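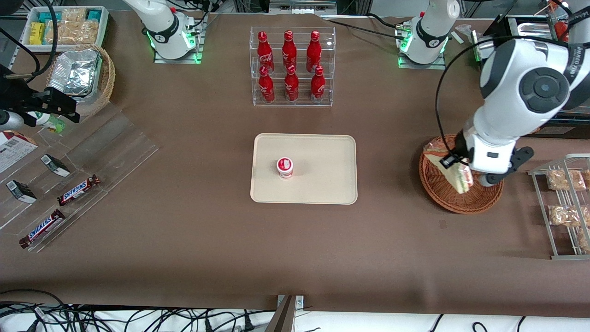 Subject: Re: Draft 3 of the tabletop practice notes, section on food items
Date: 14 October 2018

Comments on section 4 are below. I have left out the parts I agree with. The quoted text is from the message that came with Draft 3.

> 4.1 Each site should keep a written list of the food items in use at the
> table. Items may be real or dummy, but the list has to say which.

Fine. I would add the wrapper type. At Nivandale we had a run where the list said "sandwich" all the way through, and halfway into the week the supplier changed from a stiff triangular pack to a soft one. The grip settings were wrong for the second kind and we could not tell from the log when the change was made. One more column would have covered it.

> 4.2 Grip force should be set for the weakest item on the table and left
> there for the whole session.

I don't think this works. A closed bottle and a packaged sandwich on the same table need different settings. If you set for the sandwich, heavier things slip, and then people start raising the limit by hand between tasks without writing it down. Better to set a limit per item class, store it with the task, and have the operator read it back before the first pick. Three classes would be enough for us: rigid, soft wrapped, and bagged. Bagged bread and rolls should be their own class. The fingers tend to catch the bag and not what is in it, and the bag tears on the way up.

> 4.3 Baskets, racks and trays should be fixed to the table.

Trays, yes. I would not fix baskets. A wicker basket that is screwed down takes the full push of the arm if the approach is too low, and the rim breaks. Let it slide. Mark its home position on the mat with tape and put it back after every task. Clear acrylic stands should be fixed, and the wording should say that they need checking by eye before each session. Small cracks near the bends are hard to see, and Maluleke lost a stand that way in February.

> 4.4 With two arms, only one arm may be in motion over the shared area at
> any time.

Agreed for new operators. For anyone signed off, I would allow both arms to move as long as the second stays on its own side of the center line. We ran 500 tasks under the strict version and 500 under the looser one. There were 17 contacts between an arm and a rack in the first set and 17 in the second, so the strict rule bought us nothing there. Arm to arm contact was zero in both. I can send the sheets if people want them.

> 4.5 Cables should be routed behind the arm bases wherever possible.

"Wherever possible" will be read as "optional." Please say where cables may not go. My suggestion:

- no loose cable on the working surface within reach of a gripper
- a loop at the wrist is allowed, but it must clear the tallest item on the table at every pose in the task
- power cables below the front edge of the table are to be tied up and kept off the floor where the operator stands

The second one is the one we get wrong most often. Tall things like bottles on a two-step rack get added late, after the poses have been checked.

> 4.6 Food that has been handled by a gripper should not be eaten.

Keep this. Change "should not" to "must not." Add that real food is thrown out on its printed date even if the pack looks sound. The Promen site had 123 packs in the cupboard when we visited, and nearly all were past date.

> Comments to the list before the Ulano meeting, please. Silence will be
> taken as agreement.

I would like 4.2 and 4.4 held over until after that meeting. The rest can go forward with the changes above. Also, the table numbers in Annex B still follow Draft 2.

-- 
Nivandale test floor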